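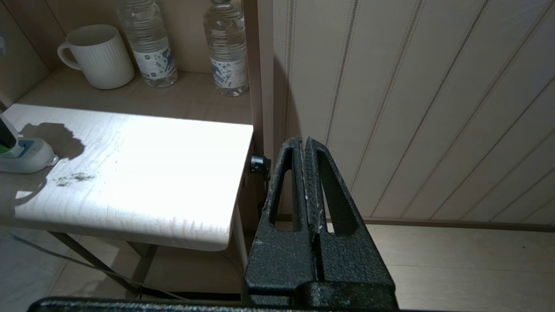
Lidov measures daylight and electric light inside occupied buildings and reports the results to owners, architects and facilities departments. The work is divided between on-site measurement and desk calculation, and most contracts include both. Typical questions concern surfaces that reflect too much light for the task done on them. A small table with a pale wooden top, placed in strong light, can appear nearly white over much of its surface, and reading a printed sheet or a screen laid on such a top becomes difficult well before the room as a whole would be judged too bright. An illuminance reading alone does not describe this condition. Luminance has to be measured from the eye position of the person using the room, and the reflectance of the top has to be known.

The company does not sell light fixtures, window film, shades or furniture, and accepts no commission from firms that do. Where a report calls for a shade fabric, it gives an openness factor and a visible transmittance. Selection of the fabric is left to the client.

Background

Lidov was started by Malathi Bhat, who had previously run the photometry bench at a window glass laboratory. The first contracts were for school districts that had replaced their windows and then received complaints about whiteboards that could not be read from the far side of the classroom. The measurement procedure written for those schools is still in use with changes to the sampling grid and to the way the sky condition is logged.

The main office and the calibration room are in Barnden, in the former Aaltonen paper warehouse on the rail side of town. The calibration room has no windows. Its walls are painted matte black and its temperature is held constant during a run. Clients delivering instruments should use the loading door. The front entrance is kept for visitors and has a step.

What we measure

Horizontal and vertical illuminance, in lux or footcandles as the client prefers. Horizontal readings are taken at desk height unless the room is used for floor work, as in gyms and some preschool rooms. Vertical readings are taken at seated eye height in each normal viewing direction.

Luminance, by spot meter and by calibrated high dynamic range imaging. Spot readings are taken at fixed points before and after each image sequence. If the two sets of readings disagree beyond the stated tolerance, the sequence is discarded and repeated.

Surface reflectance. Samples are measured in the calibration room when they can be removed. Fixed surfaces are measured in place with a contact instrument. Wood is read both along and across the grain, and glossy finishes are reported with the specular component included and excluded.

Flicker and color quality of electric light, on request. These are quoted separately.

Visible transmittance of installed glazing. This requires access to both sides of the glass. For upper floors the client arranges the access equipment and the operator.

How a survey is run

A survey begins with drawings. We ask for a floor plan, a section through the window wall and the furniture layout in current use. Layouts drawn for the original fit-out are often out of date, and a desk that has moved a few feet toward the glass can change the outcome of the whole study. Where no current layout exists, we draw one on the first visit.

Measurements are made with the furniture where the occupants keep it. Shades are tested in the position in which they were found and then fully raised and fully lowered. Electric lights are measured after dark, with daylight excluded, and the results are added to the daylight readings during analysis. A full survey of a single room normally takes 2 visits, one under clear sky and one under overcast sky. The overcast visit is the harder one to schedule, and quoted completion dates allow for this.

Light storage furniture and pale wall finishes are included in the reflectance schedule even when no one works at them. Vertical surfaces next to a window return a large share of the daylight to the room. Grooved or ribbed paneling is measured as an average over several grooves, as a reading from the face of one board overstates the result.
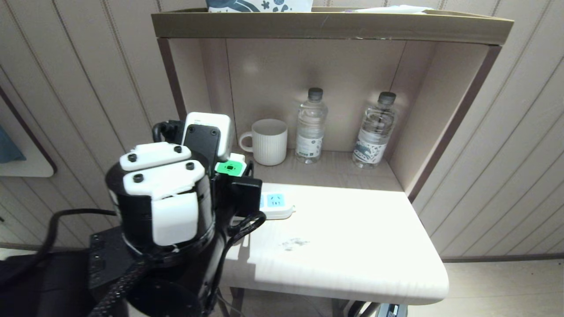
Hurholm

Hurholm is the calculation software written by the company for its own use. It takes the measured reflectances and transmittances, the room geometry and a local weather file, and returns hourly values for a full year. It was first written to check results from published programs and became the main tool once the annual glare routine was finished. Current release notes are sent to clients with active contracts.

Hurholm is not licensed to third parties. Input files and full result tables for a client's building are supplied with the final report in plain text, so that another consultant can repeat the calculation with a different program.

Calibration and records

Illuminance meters are compared with the reference lamp set every June. Luminance cameras are checked for vignetting and for linearity at the same time, and again whenever a lens has been removed. An instrument that fails is withdrawn, and reports based on its readings since the last good comparison are reviewed. Clients whose results change as a consequence are notified in writing.

Raw readings, field sheets and image sequences are kept for 7 years after the final report. Clients may request a copy during that period. Field sheets are scanned as written, including crossed-out entries.

Staff

Survey staff work in pairs. One person handles the instruments and the other records. The same two people carry out both visits to a room wherever the schedule permits. Calculation and report writing are done in Barnden by a separate group, and each report is read by someone who took no part in the survey before it is released. Malathi Bhat signs all final reports.

Limits of our services

We do not certify compliance with building codes and do not act as expert witnesses. We do not assess outdoor lighting, road lighting or light falling on neighboring property. Medical questions about light exposure should be addressed to a physician.

Inquiries

Requests for a quotation should give the building address, the number of rooms, the orientation of the main window wall and a short statement of the problem. Photographs are useful if the time of day is noted. Mail for the calibration room should be marked Lidov Calibration, PO Box 3716, Barnden.

Page last revised Sunday, January 5, 2025.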